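Finent opens paper collection to small offices in Surley

13 September 2020

Finent will begin collecting waste paper from small offices and shops in Surley this fall, the company said today. The service was tested in July with a group of local businesses and is now open to any address in the town.

Customers get a bin on loan and two pickups a month. Newspapers, envelopes, wrapping paper and plain card are all accepted. Waxed and laminated paper is not. Staples can be left in.

The July test brought in 2,853 pounds of paper, of which 1,324 pounds came from shops. Sorting is done at the Stellero depot, and the baled paper goes on to the Stępień mill, where it is made into egg cartons and packing sheets.

"Small offices asked us for this for a long time — most of them were driving their paper to the depot themselves," said Comfort Bawa, who manages collections at Finent. "The minimum load is gone. If you have half a bin, we will still come." 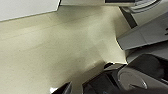 Finent News, Vol. 2, No. 998

Sign-up forms are available at the Stellero depot front desk and at the Surley town library. Businesses that took part in the test do not need to sign up again and can keep the bins they have. Pickup days will be sent out by mail — routes are still being set for the north side of town.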